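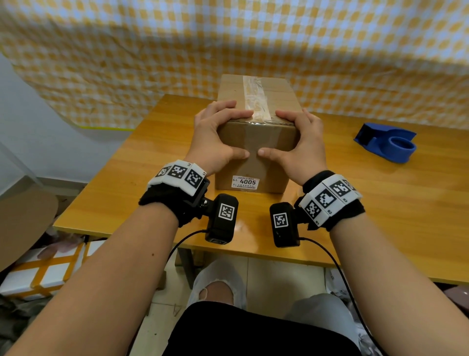
Zulu Wrist Tracking Set (pair, left and right)

The Zulu set is the pair of wrist units we supply for recording hand work, so your robot cell has something decent to learn from. Each side is a black strap with a white marker plate, a small camera module and its own cable. We've been making them at Stindstead for a good while now, and we still get a bit of a thrill when a parcel of them goes out the door!

Setting up is easy enough. Do the straps up snug but not tight, plates facing up, left on left and right on right (the little printed letters will keep you honest). Run each cable back along the forearm and leave enough slack to reach the far side of the table. Then do a practice job before you record anything. Taping a carton is our favourite, as it gets both wrists turning and shows up a loose bracket straight away.
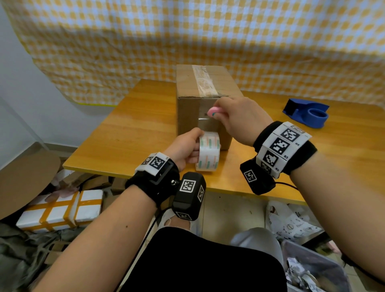

Marwa Bensaid: We run two sets on packing work and my only grumble is the bracket screw. Ours crept loose every Sunday shift until we started checking it at each battery change on the recorder. Been good as gold since.

Thanks Marwa, we've put that in the care sheet. Check the screw after every 40 minutes of wear, and nip it up by hand with the driver in the box. Wipe the plates with a dry cloth and keep solvents well away, as they'll dull the white and the markers become harder to read. If a plate gets scratched, order a replacement and recalibrate both wrists, even if only one was changed.

In the box: left unit, right unit, 2 cables, driver, care sheet.
Spare straps: Zotis 50, sold in pairs
Spare marker plates: part 112
Repairs: Babar Durrani, Stindstead workshop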